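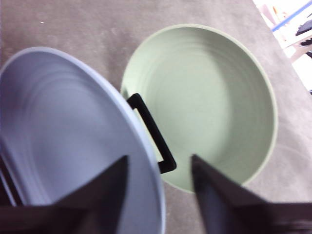 wrist cam view, gray basin and green bowl. aiming for the handle

ok thread time. people keep asking what I do all day now that I'm on the Prosdale project and the short version is I do dishes. by remote control. very slowly

longer version. we have an arm, we want it to learn kitchen stuff from watching a person do it, so a person has to drive the arm thru the whole task, start to finish, over and over. I'm the person

we call the setup Lula. Lula is the arm plus the cameras plus the desk I sit at. Mirnex is the software that records everything. if I say "Lula dropped it" I mean I dropped it

two ways to show it a task. one, you grab the arm with your hands and walk it thru the motion. two, you sit at the desk with a controller and look at the camera feeds. we started with one

hands-on is great for learning what the arm CAN do. you feel where the elbow runs out of room. but your own arms end up in all the side camera views and then the training data is full of my sleeves

so now it's mostly the controller. first week I was terrible. 2 good runs on day one, both of them the same boring reach

the thing that gets you is depth. on the wrist view everything looks closer than it is, or farther, depends on the tilt. and when you move fast it all smears. rings on the inside of a bowl turn into soup

handles are where I lose the most time. you want one fingertip inside the loop and one outside and from the wrist you see the tips pointing at each other with the handle in the gap and think yep got it. then you close on air

Carmela Lozano taught me the trick for that. stop, wait for the picture to settle, small move, stop again. she drives like she's parking a boat. her demos are so clean it's annoying

she's also the one who made the rule: no fixing a bad demo halfway. if you fumble, finish or bin it. don't do the little panicky back and forth, the policy will learn the panicky back and forth

(it did. October of last year. the arm would get to a plate and sort of shiver at it. that was all me)

ok plates. this is the task everybody wants to see so

one layout we use a lot: rack on the floor by the wall, three plates standing up in it, apple off to the right. the job is get the blue plate out of the middle, set it down flat, put the apple on it

sounds like nothing. it's a whole afternoon

the plates lean. so you can't come straight down with the fingers flat to you, you have to roll the wrist till the opening lines up with the rim, one finger each side. go in too deep and you hit the prongs. too shallow and it pivots on you when you lift

and the neighbors are RIGHT there. beige one on the left, green on the right. I have clipped the green one so many times that I now back off from it in my sleep

side camera saves you. I keep it up big on the left monitor and the wrist view small. Carmela does the opposite, we've argued about it, no winner yet
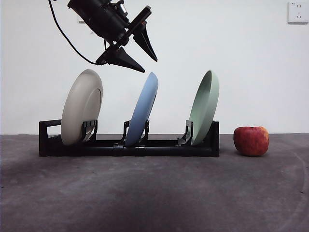 STUFF I WISH I'D KNOWN ABOUT DRIVING

people asked in the replies so here's the list, no particular order

open the fingers before you get there. not over the plate. before

line up the wrist first, then come down. doing both at once looks cool and goes wrong

pause a beat before you close. the pause ends up in the data too and that's fine, I'd rather have a robot that hesitates once than one that grabs early

move the objects between runs. if the apple is always in the same spot it learns the spot and doesn't care about the apple. we did 200 runs before someone caught that. not my favorite meeting

mix up the start pose of the arm too. same reason

write down what went wrong right away. "missed rim, low" is enough. by lunch you wont remember which run it was

take breaks. your thumb gets sloppy before you notice. around run 30 my releases start getting early

ok numbers bc someone always asks. as of July 30, 2018 we've recorded 2,382 demos across all the tasks and kept 2,273. that's better than I expected tbh. Kavanagh (our reviewer, last name only, don't ask) goes thru every one and he is not a soft touch

most of the tossed ones are mine from the early days. a few are network hiccups where the feed froze and I kept driving like a fool

the apple is its own thing. it's lumpy so the fingers want to slide off the shoulder. go for the fattest part, close slow, lift a tiny bit, check, then go. when you let go be LOW. you want it set down, not dropped, it will roll

dead center on the plate isn't required btw. anywhere inside the rim counts. I spent a week chasing the middle before Kavanagh told me he doesn't even look at that 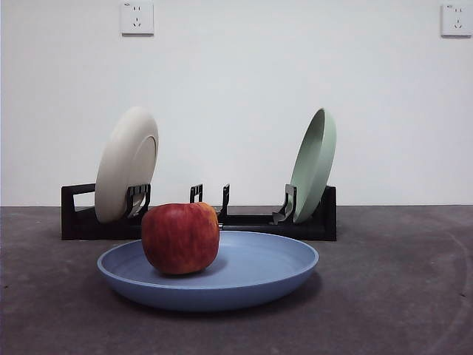
apple on blue, toward the back left. counts

next up is bowls, and the basin with the black loop handle, so back to closing on air for me. will post when I have a run I'm not embarassed by

replies open if you drive one of these too - mostly I want to know what you do about wrist tilt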